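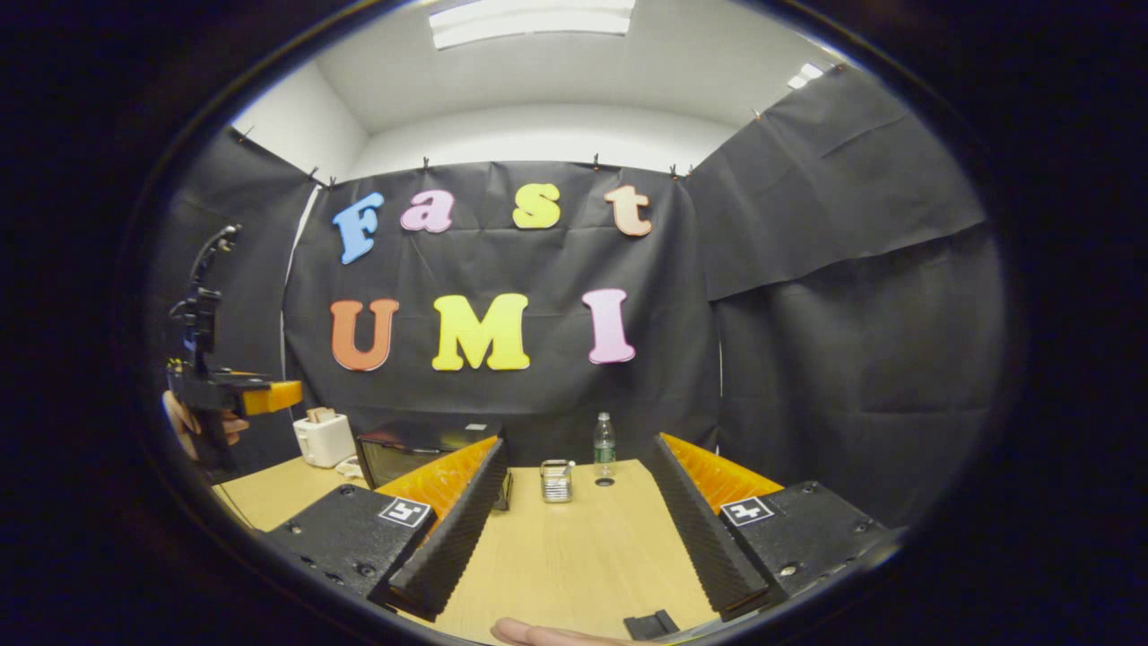
Countertop Appliances > Layout and Power
Thread: Toaster and small oven on one wooden table, black curtains behind

tallowpine
Thursday, January 4, 2024
I am setting up a breakfast corner on a light wooden table. There is no counter in this part of the room, and the walls on that side are covered by black fabric curtains. The table has to hold a two-slot toaster (white, Varkard), a small black countertop oven (Kairys), a short glass holder and a water bottle. Everything sits on the far half so that the near half stays free for plates and a cutting board.

Three questions.
1. Minimum distance from the oven to the fabric. The manual gives a figure for walls and says nothing about curtains except "keep away."
2. Does the tabletop need a heat mat under either appliance? The finish is unknown.
3. Both plugs currently go to one power strip. The two rating plates add up to 2898 W. I suspect I know the answer to this one.

benchload
Taking 3 first. At 120 V, 2898 W is just over 24 amps. A standard household circuit here is 15 or 20. If you run both at once the breaker should trip, and the strip should be out of the picture entirely. Each appliance goes directly into a wall receptacle, and if both receptacles are on the same circuit you run one at a time.

Check the panel before assuming two receptacles means two circuits. In an ordinary room they are very often the same one.

tallowpine
Same circuit. I turned off the breaker and both went dead, along with a floor lamp. So it is one at a time unless I use the receptacle on the kitchen side, and that would put a cord across the walkway.

mitre_and_mop
No cord across the walkway. A short cord on a toaster is short on purpose.

For question 1, my rule is 30 cm between any heating appliance and any fabric, measured at the closest point with the fabric pushed toward the appliance. Curtains move. If someone opens a window, the gap you measured in still air no longer applies.

greyhinge
30 cm is excessive for the back of a small oven. Mine is a Kairys as well, a year or two old, and the rear panel barely gets warm. I have had it 100 mm from a painted wall since September with no discoloration. On a table of normal depth, 30 cm behind the oven puts the door close to the middle of the table, and the near half is then not free at all once the door is down.

mitre_and_mop
A painted wall is not a curtain. Drywall does not drift onto the top vents. The rear panel temperature is only part of it, and on most of these the top runs hotter than the back.

greyhinge
Then tie the curtain back or put a rigid panel behind the oven. Either one deals with drift, and the clearance can go back to what the manual says for a wall. I don't see the benefit of giving up table depth to solve a problem that a tieback solves.

benchload
A panel is fine if it is noncombustible and fixed so it can't fall onto the oven. Sheet metal with a folded edge works. A piece of hardboard leaned against the curtain does not.

I would still not use the wall figure without reading exactly how it is worded. Some manuals give one number for the back and a larger one for the sides and top.

tallowpine
Looked it up. It does list back and sides separately, and the sides are larger. It also says nothing may be stored on top, which I had planned to do with a tray. The tray will go elsewhere.

rusk_ratio
Everyone is discussing the oven and the toaster has been ignored. The toaster is the one with open slots facing up. If the bread is thick enough to stick out of the top, the hot air comes up past it, and anything hanging over the slots gets the full amount. Clearance above a toaster matters more than clearance behind it. Look at whether the curtain can swing over the slots, and keep it well out from under any shelf.

Also, slices that stand proud of the slots toast unevenly. The top strip stays pale. On my Sindance I turn the slices end for end and give them a second short cycle. It works, though the lower part comes out darker than I would choose. Narrower bread laid sideways is better.

tallowpine
The bread does stand up out of the slots. I had put the pale strip down to the dial setting.

greyhinge
It's geometry. No dial setting fixes bread that is taller than the element. That loaf belongs in the oven on the rack, and then the power question goes away as well, since only one appliance is on.

rusk_ratio
Disagree on using the oven for two slices. It has to heat the whole cavity, it takes longer, and the bread dries out more before it browns. For four or more slices I would use the oven. For two, the toaster with a flip.

greyhinge
I start from a cold oven on the broil setting and the time difference is small. I do concede the dryness with thin slices.

mitre_and_mop
On question 2: yes to a mat under the oven, no to a mat under the toaster. Ours left a dull rectangle on a table with an old oil finish. The toaster never marked it. What you do need under a toaster is a way to get the crumbs out, so leave enough room to slide the crumb tray without turning the whole thing around. Check which side the tray comes out on before you fix the position.

Use a mat that is rated for heat and flat. The Ustex silicone ones are adequate. Don't use cork if the oven has small hard feet, as they sink in and the underside loses its air gap.

benchload
Agreed on the air gap. The feet are there to hold it, and a thick soft mat defeats them. A ceramic tile under each foot position is another option and doesn't compress.

I would also move the bottle. Water next to appliances is mostly harmless while the cap is on, but a light plastic bottle is easy to knock over when reaching to the back of a table. The same goes for the glass holder if it has paper napkins in it. Both can go on the side away from the heat.

tallowpine
The plan as it stands: curtain tied back behind the oven, side clearance per the manual, silicone mat under the oven only, toaster moved forward so that nothing hangs above the slots, power strip removed, one appliance at a time. The bottle and the holder go to the right-hand end.

I still have not decided on the metal panel. The tieback costs nothing, so I will try that first.

mitre_and_mop
I would still pull the oven forward to 30 cm. Measure the door when it is open and see how much of the near half you lose. It may be less than you expect.

tallowpine
Will measure on the weekend and post the numbers.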